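Monday, late. Finally made a start on sorting the bits for the Nitillow stall, which I've been putting off since July. Fifteen mugs from Hurnik to go back, all wrapped in newspaper, and my hands are still grey from it! Had toast for tea, standing up. 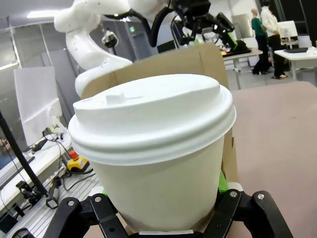 Takeaway cups are my big worry now. I've put in for 663 of them and I keep waking up thinking it's too many (or too few - who knows how thirsty people get in Skirnov?). I do like the plain white ones with the domed lid, and the little sip tab on top is so much nicer than tearing a hole. The Briem ones always dribbled down my sleeve. Must ring about the cardboard boxes tomorrow, and find out where on earth I put the tape.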